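About Farness

Farness is a small company which writes working rules for robot laboratories. We started with one bench and a list of 11 rules, and the list is still on our wall, with corrections in two colors of ink.

Silvana Marinho leads the work on liquids. Her first rule is that no liquid comes to the table before the arms have finished the same movement dry, 10 times. Walid Geagea keeps the register of near misses, and every member of the team must write in it, also when the mistake is their own.

We do not certify machines. We help laboratories to write rules their people will really follow, and we come back in November to see which ones they kept.

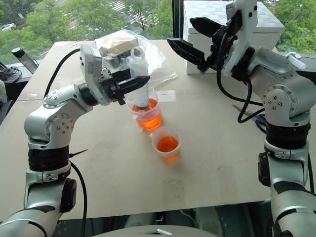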